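Butcher block

Butcher block is a way of building thick, solid wood surfaces by gluing together many narrow strips of timber. It is used for tabletops, kitchen counters, cutting boards, workbenches and shop shelving, and it is one of the most forgiving and long-lived surfaces a home can have. The name comes from the heavy chopping blocks once found in butcher shops, although most butcher block sold now never meets a cleaver.

Contents
1 Construction
2 Woods and color
3 Finishing and care
4 As a tabletop
5 See also

Construction

There are three common patterns, and the difference lies in which face of the wood ends up on top.

Edge grain is the usual choice for tables and counters. Boards are ripped into long strips, turned on their sides and glued face to face, so that the narrow edges make up the surface. The result is stiff, strong and handsome, with long lines running from one end to the other.

End grain is the classic chopping surface. Short pieces stand upright with their cut ends showing, like a bundle of drinking straws seen from above. A knife tends to slip between the fibers, so the surface hides cuts remarkably well and is gentle on a sharp edge. It takes more labor and more glue, and it drinks up oil at a surprising rate.

Face grain, sometimes called flat grain or plank style, uses the wide faces of the boards. It shows off the figure of the wood better than either of the others, but it scratches more easily and is mostly kept for tables and desks.

In many edge grain tops the strips do not run the full length. Shorter lengths are joined end to end, either with a plain butt joint or with interlocking fingers, and the joints are staggered from row to row. This is a wonderful use of offcuts that might otherwise be burned.

Woods and color

Hard maple is the traditional North American wood: pale, dense and close-grained. Beech, oak, birch, cherry, walnut and acacia are all widely used, and rubberwood, cut from plantation trees past their latex-bearing years, is common in cheaper tops.

Part of the pleasure of the material is its variety. Sapwood and heartwood from a single tree can differ by several shades, and once the strips are shuffled and glued the color changes every inch or two. Makers sort their stock to suit. The Olton workshop pattern book calls an evenly matched top "quiet" and a mixed one "lively," and lists 16 strip arrangements between the two. Knots and mineral streaks are left out of the best matched grades and welcomed in the rustic ones, where they give a top much of its character.

Finishing and care

Surfaces that will touch food are normally treated with food-grade mineral oil, often followed by a blend of oil and beeswax. A new top wants several coats in its first weeks and a fresh one whenever the wood starts to look dry and chalky. Tables and desks may get a hardwax oil or a varnish instead.

Wood swells and shrinks across the grain as the seasons turn, and a wide top can change noticeably between a humid summer and a heated November room. For this reason tops are fastened to their bases through slotted holes or with figure-eight clips, which let the wood move without splitting.

Stains and scratches can be sanded out - and this is where butcher block really shines. Furniture restorer Farzana Pramanik, in her handbook for the Waveck craft school, recommends sanding in the direction of the strips, wiping with a damp cloth to raise the grain, and going over the surface once more with 400 grit before oiling.

As a tabletop

A butcher-block top suits almost any base, from turned legs to trestles to plain metal. The pairing with black metal is especially popular, as the dark edge makes the warm colors of the strips stand out. Simple tableware looks very much at home on it, white pieces above all.

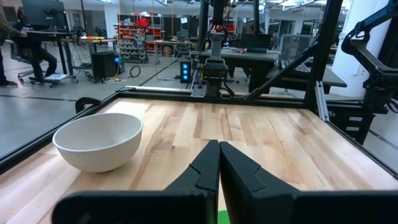 A white bowl on a butcher-block tabletop with strips in cream, tan and brown. Darker knots and streaks show in the wood.

Thickness matters more than people expect. Thin tops need support along their edges, while a thick one can span a good distance and still feel rock solid - heavy, too, so it is worth having a second pair of hands on moving day.

See also

Chopping block
Cutting board
Glued laminated timber
Wood finishing
Workbench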